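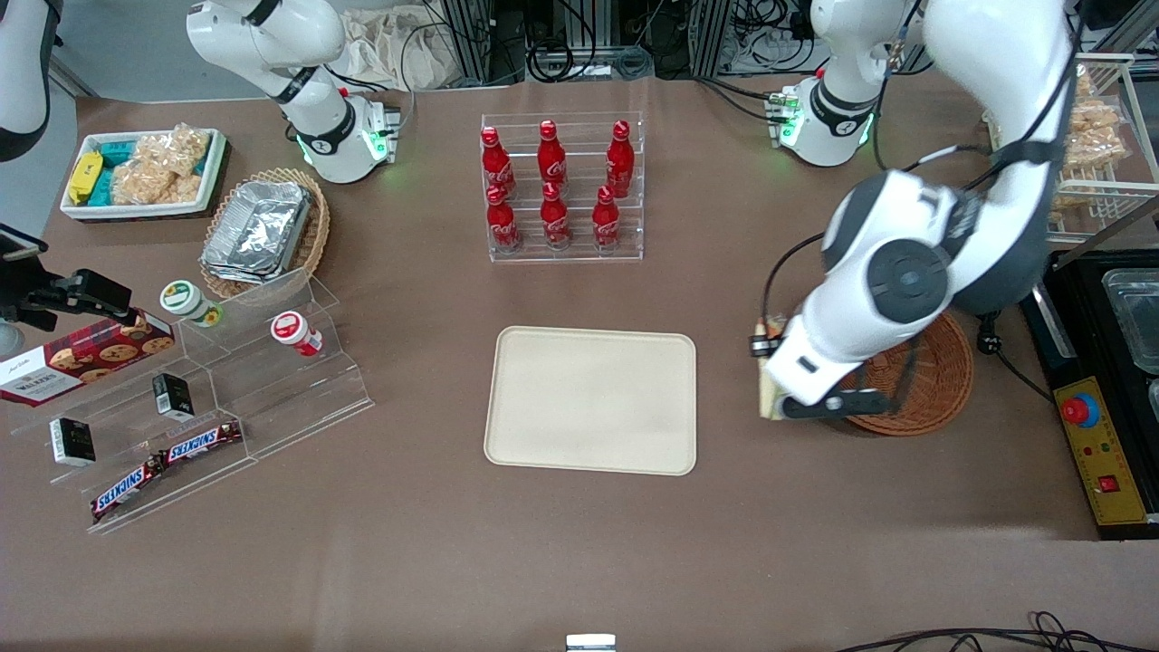

The Salavby dental laboratory in Clorkside makes crowns, partial dentures and implant frameworks for 16 practices in the region. I visited on 23/02/2018 with Sadia Dhanial, who handles our removable cases. Output for the previous October was 1,285 units. Most were single crowns. Diet came up early, as it does with denture patients: wrapped bars and bags of puffed snacks, like those on the white tray, are a common source of trapped debris under a lower partial.

Iqra Usmani, the production lead, took us through the model room first. Impressions are disinfected, logged and poured the same day. Scans go straight to the design desk, where the Osen software sets a default cement gap. She changes it by hand for short preparations – the default left several crowns loose last year.
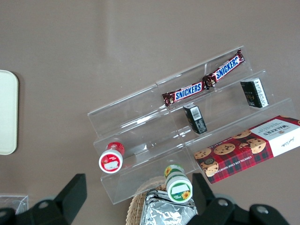 Snickers bars on the top shelf of a clear riser.

Milling runs overnight on 3 machines. Zirconia is sintered in a Qureshi furnace, and each load is checked against a test piece before staining. The lab keeps failed units for 200 days, labeled by cause. Open margins fill the largest drawer. We left with two sample frameworks and a revised prescription form, which now asks for the opposing material.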